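Our robotics club should give flowers a whole semester

Ask 18 students to name a hard job for a robot and they'll say welding or surgery. Eleni Lazarević, who coaches our club, says arranging a bouquet, and I'm completely on her side! Stems tangle, petals are soft, and taste comes into it.
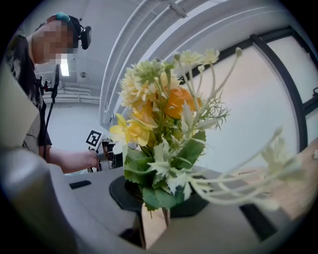

Artificial flowers, real practice, at the club's worktable.

What I love is that students have to use the grippers themselves before they write any code. You learn a lot about your own wrists that way – more than I ever got from a textbook. The spring competition rewards speed, and I'd happily give up a few points there for another month of this.

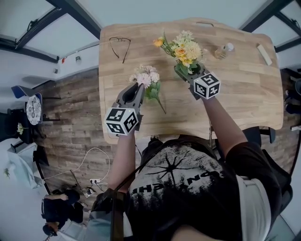 Two grippers, two bunches: pink on the left, cream and yellow on the right.

Give them until May, I say, and let them try ribbon next.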